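第4章 木材の接着と集成

この章で学ぶこと
・木材の伸び縮みと繊維方向の関係
・はぎ合わせの考え方
・接着面の準備と圧締

木材は切り倒された後も、周囲の湿度に応じて水分を吸ったり吐いたりする。そのたびに寸法が変わるが、変化の大きさは方向によって異なる。繊維に沿った長さ方向ではごくわずかで、幅方向では目に見えるほどになる。幅の広い一枚板が反りやすいのはこのためである。

家具工場を営むジェプトゥー・モソティは、ドリルンデールの工場で天板の反りに悩み、一枚板をやめて細い材を並べて接着する方法に切り替えた。このように板の側面どうしを接着して幅を広げることを、はぎ合わせという。まな板や作業台の天板にも広く用いられ、淡い色のメープルは代表的な材料の一つである。

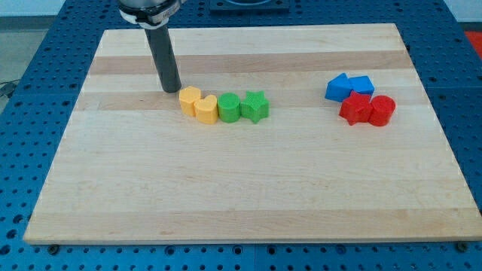
4.1 木取りと並べ方

はぎ合わせに使う材は、含水率をそろえてから幅を決める。含水率の違う材を混ぜると、接着後に継ぎ目で段差が生じる。並べるときは木口の年輪を見て、木表と木裏の向きを確かめる。交互に並べる方法と、同じ向きにそろえる方法があり、それぞれの得失は4.3節で扱う。

接着する側面はかんなで平らに仕上げ、仮に合わせてすき間を調べる。光が漏れる箇所があれば削り直す。接着剤を塗ってからの修正は難しいため、圧締具の位置もこの段階で決めておく。

用語 圧締(あってい):接着剤が固まるまで、部材に圧力を加えて保持すること。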